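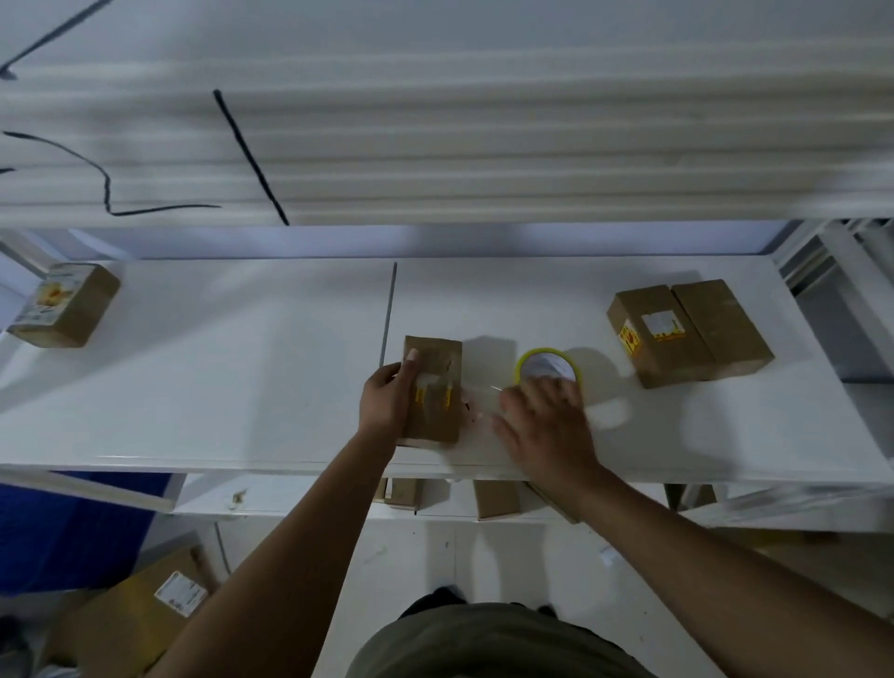 演示视频里的成功率不能信，方法那一节才能信，对面的人又讲了一遍，这回连杯子都放下了。你们那篇稿子我看到第三页就不想看了，五百零六次成功，除以什么？除以你们愿意算进去的那些。

我没有接话。食堂快关了，后厨在冲地，水声一阵一阵的。我把盘子里剩的豆角拨到一边，心里想的是，这个人说得对，可我已经署了名。

稿子写的是封箱。人用两只手封一只纸箱，一手扶箱，一手拉胶带，录下来，喂给模型，模型再让机械臂照着做。我们的系统叫 Nullow，名字是上一届的人起的，已经没人说得清为什么。基线用的是 Fevora，别的组放出来的，跑得慢，但是稳。摘要里我们写，在743次试验里，Nullow 成功506次，显著高于基线。

七百四十三这个数字不好看，谁会设计一个做743次的实验？原计划是500次。跑到500次的那天，成功率并不怎么样，组里开了个短会，决定再跑一点。再跑一点是多少，没有人说。后来有一个下午机器忽然顺了，一连好多箱都封得平平整整，于是就停了。停下来的时候，计数器上是743。

“这叫什么你知道吧。”对面的人说。

“知道。”

“那你们方法里怎么写的？”

方法里写的是：“共进行743次试验。”一个字都没有撒谎。

我回实验室的时候已经过了九点。走廊的灯是感应的，走一段亮一段。我打开机器，把日志从头翻起。人做的示范在一个文件夹里，机器做的试验在另一个文件夹里，命名规则中途改过两次，第二次是我改的。

示范我看过很多遍，已经看不出东西了。手伸过去，箱子扶住，胶带拉出来。录的时候我们定过规矩，动作要慢，要自然，要像平时那样。这三条放在一起本来就做不到。后来大家都练出了一种专门给模型看的封法，谁在家里都不会那么封箱子。那种封法用来训练很好。至于模型学到的是封箱，还是学到了我们几个人在那张桌子边上养成的习惯，稿子里没有讨论，篇幅不够。

我从日志里找失败的。失败有编号，后面跟一句备注，备注是当班的人手写的，口气各不相同。有的写“胶带偏”，有的写“箱子倒”，有的写“没抓住，再来”。再来的那一次算不算新的一次？我翻了三份值班说明，第一份说算，第二份没提，第三份说由当班的人判断。

由当班的人判断。我把这句话抄到了纸上。

还有十八次，备注栏里只有“重置”两个字，结果栏是空的。脚本读到空的结果会跳过，既不进分子，也不进分母。脚本是我写的。写的时候我觉得这很合理，空的就是没有做，没有做怎么能算失败呢。

我去找这十八次的录像。有十七次找到了，剩下一次只有一个零字节的文件。第一段里，机械臂把胶带压到箱面上，往右拉，箱子跟着胶带一起走，走到桌边，画面停了。第二段差不多。第三段里箱子没有动，胶带断了，臂悬在那里，悬了很久，然后有人按了急停，按之前还笑了一声，麦克风录得很清楚。

是我的笑声。

我坐着听冰箱响。隔壁组把冰箱放在我们这边，说是暂时的。

如果把这十八次都算成失败，分母就不是743了。数字会掉一点，掉得不多，摘要里的“显著”也许还站得住。我反而希望它塌掉，塌掉就简单了，撤下来，重做，挨一顿骂。掉一点最难办，掉一点的意思是所有人都会说，那就别动了吧。

然后是 Fevora。基线的试验我一直没有细看，都是放假前后跑的，当时人手少。我打开日志，第一眼就看见了结果栏。没有空的，一格都没有。基线的每一次重置都填了“失败”，填得整整齐齐，字里行间看得出填表的人赶着回家。

同一个动作，同样是箱子跟着胶带走了，记在我们的系统名下叫重置，记在别人的系统名下叫失败。没有哪一个人决定要这样，我可以发誓。群里的记录我也搜了，没有人商量过。大家只是对自己的东西耐心一些，见它卡住了，总觉得是桌子的问题，是光的问题，是那卷胶带的问题。

我给对面的人发了一条消息，说你讲得对，比你讲的还要糟一点。

过了一会儿回过来一句：多糟？

我说，不知道，要重新标。

谁来标？

这个问题我没有想过。我标，等于让按急停的人再判一次急停。组里别的人标，也是一样。后来想到 Emport，那是一家做数据标注的公司，我们以前给他们送过别的活，质量一般，但他们不认识我们，也不知道哪一段是谁家的系统。我开始写委托的说明，写到“什么叫封好”就卡住了。胶带盖住接缝的多少算封好？两头要不要折下去？鼓一个泡算不算？稿子投出去两个月了，我们自己没有写下过这个定义。

我写了一版，删了，又写了一版。第二版比第一版严，照这一版，那个顺利的下午大概也要丢掉好几箱。我发现自己在挑哪一版对我们有利，就把两版都留着，在文件名后面标上一和二，打算两版都送去标，两版的结果都写进稿子。

写完给导师发了邮件，附上十七段录像，附上两边结果栏的截图。正文我写得很短，结论一句没有写。发出去之前把“可能存在不一致”改成了“存在不一致”。

回信来得比我想的快，快到我怀疑没有打开附件。信里说，Lukáč 会议的修改稿下周截止，审稿人并没有提这个问题，建议放进未来工作。

我把信读了两遍。未来工作那一节已经有四条了，每一条都以“我们计划”开头，前三条是从上一篇稿子里搬过来的。

对面的人又来消息，问，还去不去吃夜宵。

我说不去。我把那段第三次重置的录像又放了一遍，胶带断掉，臂悬着，然后是那声笑。这次我拿笔在纸上记了一行，编号，时间，结果栏里写上“失败”，接着去点第四段。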